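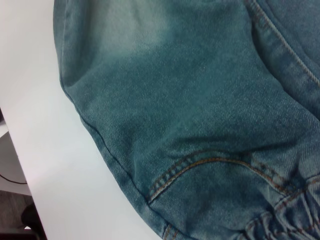 Faded denim on the folding table.

What a folding robot taught me about my own laundry pile

Household tips, 20 March 2018

I went to the open day at Jaltico's workshop in Brencombe expecting to be sold something. They were showing a robot arm that folds clothes, and the leaflet promised "an end to the ironing pile". I have heard that one before. My mother was promised it with drip-dry shirts and I was promised it with a steam generator iron that now lives behind the hoover.

I stayed two hours, which was longer than I meant to. I came away unconvinced by the machine and with a page of notes on folding, most of them taken while the arm was thinking. It thinks a great deal. So this page is partly a report and partly tips, and if you only want the tips you can skip the next bit.

What the machine did

The arm works at a white table. A garment is put down in a heap, the arm looks at it, picks at an edge, lifts, lets go, looks again. Tea towels went well. I would give it full marks for tea towels, though a child of six can fold a tea towel and will do it for a biscuit.

T-shirts were fair. The sleeves went in crooked on the first one and the second was better than mine. Then came the denim, and everyone edged closer, as people do when they think something might go wrong.

Denim is hard for it. The cloth is thick and it bends in big lazy curves, so when the arm pulls on one corner the rest comes along in a lump. Elastic and gathers are worse again. The young man on the desk told us that gathered parts "confuse the edge finding", and I thought, well, they confuse mine. Jeans took the arm so long that I had read both sides of the leaflet and started on the fire notice.

I asked what it would cost. The answer was 4000 pounds for the home version, when there is a home version, and they would not give a year. I asked who empties the tumble dryer, turns the socks the right way out and carries the folded clothes upstairs. The answer to that was me.

There was also a claim on the wall that the arm had folded 377 garments in February. I asked how many of those were tea towels and was told the figures weren't split that way. Make of that what you like. By my sums a household of four gets through more than that without anybody putting up a poster.

One thing I did like. Before the arm folds anything it spends ages finding out which bit is which. It looks for a seam, follows it, finds a corner, and only then pulls. I have been folding for forty years by grabbing the nearest handful and shaking. On the train home I thought about that more than I wanted to.

Tips for folding denim by hand

Start with a clear table at hip height. A bed is too low and too soft, and you will end up with a bad back and a bulge in the middle of every fold. A pale surface is handy with dark clothes because the edges show up. Mine is an old white worktop offcut laid over the dryer.

Find the seams before you fold. On jeans, take the inside leg seam and the outside leg seam and lay one on top of the other. If they are lined up, the leg is flat. If they aren't, no amount of smoothing will help and you are just rubbing the creases in. This is the thing I took from the robot, and it is free.

Do it while the cloth is a touch damp. Bone-dry denim goes like cardboard. Pull it off the line or out of the dryer a little early, smooth it with the flat of your hand from the seam outwards, fold, and leave the pile somewhere airy for an hour. Don't shut it in a drawer damp or it will smell of pond.

Fasten the button and the zip. An open fly splays out and makes the top half wider than the bottom half.

Fold legs together first, then tuck in the little point that sticks out at the seat, then fold in half towards the waist, and again in half or in thirds to suit the drawer. The arm at Jaltico did not tuck in the point. It had a go at folding over it and the whole lot sprang open.

Elastic and gathered bits

Anything with a ruched waist or cuff needs a different way of going about it. I used to try to stretch the gathers flat and hold them with my elbow. Leave them bunched. Fold the smooth part of the garment so that it makes a neat oblong a bit wider than the gathered part, and let the gathers sit at one end, on the outside, where they can't push the pile over. If you put them in the middle you get a hump.

Don't iron over the elastic. It goes crisp and then it goes slack. Iron up to it and stop, or give it some steam from a little way off and leave it alone.

If a drawstring has vanished inside the casing, fish it back with a safety pin before you fold. You won't do it later. I have a pair of gardening trousers that prove this.

Keeping the colour even

Somebody in the crowd wanted to know whether the machine could tell a worn patch from a dirty one. It can't, and I am not sure the question was a serious one, but it is a fair one for the rest of us. Denim with a mottled wash hides marks very well. Hold it up at the window and tilt it. A stain tends to have an edge to it, and fading blends away slowly.

Wash inside out, cool, with the zip done up. Use less powder than the box says. Pale streaks along the folds usually come from a drum that is too full, where the cloth stays creased and rubs on itself all through the wash. I fill to a hand's width from the top and no more.

Dry denim out of strong sun, or inside out if the sun is all you have. Hang jeans by the waistband and move the pegs each time, so you don't get two little ears.

Look at the stitching while you're there

Folding is the best time to catch mending. Run a thumb along each row of topstitching as you go. If you feel a loose end, put the garment to one side straight away and don't let it back in the drawer.

For a run of stitches that has come undone, buy proper topstitching thread in a tan or mustard shade, which suits most jeans. Ordinary thread looks thin and mean beside the old rows. Use a long stitch and a new denim needle and go through the old holes where you can find them. Where there are two rows side by side, mend the one nearest the fold first, as that one takes the strain.

Thick seams will stop a small sewing machine dead. Turn the wheel by hand over the lump, or wallop the seam with a hammer through a folded cloth first. Neighbours do ask about the noise.

Would I have one?

I wouldn't, and I did try to be fair. There was a second stand from Zerkomby, selling a plastic folding board, the hinged sort you flap over a shirt. It was a lot cheaper than the arm and got through shirts a lot faster, although it was no use at all for jeans. I didn't buy that either. A stiff piece of card cut to the width of your drawer does the same for nothing.

I can see a use for the arm in a hospital laundry or a hotel, with the same towel coming along all day. I can see it being a real help to somebody whose hands are bad, and I said so on the comment slip. For that it would need to be quicker, and it would need to cope with clothes as they come off real people, bunched up with one leg inside out. Each garment at the open day was laid down right side out. I noticed because mine never are.

The staff were polite and put up with me. The tea was in an urn and had been for some time. If you want to go yourself, they plan another open day in the Valdebenito building across the yard, which has more chairs. Take a pair of your own jeans and ask them to try those. I wish I had.

A few odds and ends from my notes

Fold from the biggest garment to the smallest, so the pile has a proper base.

Stand folded jeans on edge in the drawer with the rounded fold uppermost. You can pull out one pair without wrecking the others.

Pillowcases make good bags for a full set of bedding. The robot wasn't shown any fitted sheets. I asked, and they changed the subject.

Keep cables and flexes off the floor near where you fold. Trailing trouser legs catch on everything, and I have had an iron down that way.

Dark denim off a new pair will mark a pale worktop. Wipe it down before the white shirts go on.

Next time: getting candle wax out of a tablecloth, with no machinery involved.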